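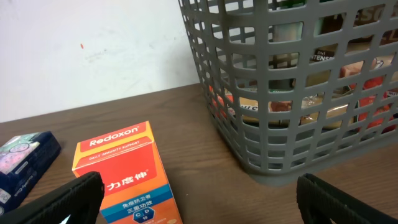 Finally sitting down to write up the November duck trip, which I promised a few of you I'd do (sorry, it took me long enough!). We hunted the backwater at Kosdale, the long skinny slough that runs behind the old rail grade, and I've been chewing on it ever since. A gray plastic basket with a grid of openings is how I carry decoy line and weights these days. Mud falls right through, and I wish I'd switched years ago.

So, the water. It was up a good bit from last season, and the smartweed along the east bank was standing in it, which had me grinning before we even had the canoe off the truck. Mallards love that stuff. The west side was the usual cattails and not much to eat, so we left it alone.

We had 2 hunters and 2 dogs, my old girl and my brother-in-law's young male, who had never seen a real duck fall in his life. I'll get to him.

First light was slow. Teal buzzed us before legal time, of course, and then nothing for most of an hour. I was starting in on the coffee when a bunch of gadwall slid in from the Tilahun side with no circling at all, just wings set and feet down. I shot badly. I shot very badly, in fact, and my brother-in-law was kind enough to wait until lunch to bring it up.

Now the pup. His first bird dropped in the open, maybe the easiest retrieve anybody could ask for, and he swam right past it to say hello to a decoy. Came back with the decoy, too – line, weight and all, proud as can be. His second he found in the smartweed, and he brought it straight to hand. I got a little misty, I'll admit it.

A few people asked about the spread. I used to haul 50 blocks in there and spend half the morning untangling them, and I've cut way back. A small bunch tucked up tight to the weeds, a couple of loners off to the side, and a good wide hole in front of the blind. On water that narrow I think they like it better, and my back surely does.

Same goes for calling. A few soft quacks when they swing away, and then put it down. The fellows in the next blind were hammering on theirs all morning and I watched flock after flock slide off toward Tratum.

One thing if you're headed that way: the Kiritz ramp is soft at the bottom, so put in from the gravel side if you don't have four-wheel drive. And check the river gauge first. It was reading 455 the morning we went and the back channel floated a loaded canoe fine.

We're going back Friday if the wind comes around north. I've got decoy line to re-tie before then, and the pup needs a talk about which ones are the ducks.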